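The Kitchen That Isn't There

The team at Weltside has spent the better part of a year in a kitchen, and in all that time not one of them has had to wash up. Their kitchen lives inside a computer, and it is where a simulated arm practises the small chores that most of us manage before we are properly awake.

The method, which they call Larko, is a pleasantly simple idea once somebody has drawn it for you on the back of an envelope. Teach an arm in one tidy room and it learns the room as much as the job - change the worktop and it goes to pieces. So Larko keeps the task still and shuffles everything else, the walls, the surfaces, the clutter, until the only thing left worth learning is how to handle the cup. Each task is practised in 16 different kitchens, and the arm is then tested in three it has never met.

The results, first shown in May, were good enough to make people put down their tea. With the shuffling, the arm needed only two demonstrations of a new chore before it could have a decent go at it by itself, and a strange kitchen no longer threw it.

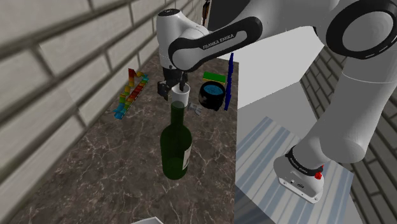
Chamoun would like to see a bit more caution, and wrote to us that a simulated cup is a very forgiving cup, and that friction, wobble and a slightly greasy handle are where methods like this usually come unstuck. It is a fair point, and Weltside doesn't argue with it. The next stage, planned with the workshop at Neltex, moves the same chores over to a real worktop, with real crockery and, I am told, a generous supply of spare cups.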